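Wired network point in every room, or just better wifi?

Posted by Senyo Addo, 2 Jul 2024
We're having our terrace in Millwood rewired before we move in, and the electrician has asked whether I want network cable put in while the floors are up. He has quoted 290 pounds per floor on top of the rewire. It's a three-storey house with thick walls. We both work from home two days a week and the children mostly use tablets. Is it worth it, or will a set of mesh units do the job? I don't want to pay for sockets we never plug anything into.

Da-eun Byun
Do it while the floors are up. We didn't, and had to have 66 metres run round the outside of the house in October, in the rain.
You don't need a point in every room. I'd go for two at each desk, two behind the television and one in the ceiling of each landing for a wireless access point. Bring them all back to one place with a power socket and some air round it. Ours end in the cupboard under the stairs and it gets warm in there.
Ask for solid copper Cat6, and ask him to label both ends and test every run before the boards go down. Get a drawing of where the cables go as well. I put a screw through one hanging a coat rack. 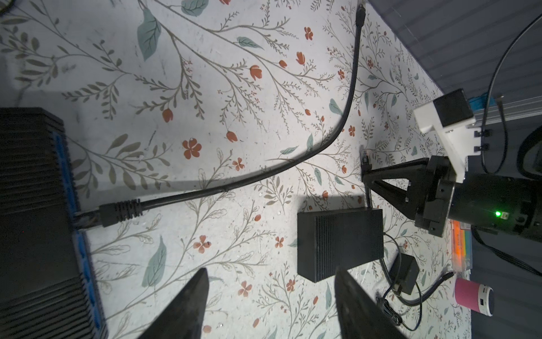
For the switch, count your cables and buy the next size up. Don't pay for one that powers other equipment unless you're having ceiling access points or cameras. If you are, check the total power it can supply as well as the number of ports.

Kwofie
mesh is fine. we have three units and never had a problem, cost 118 in the sale. house is a new build though so the walls are thin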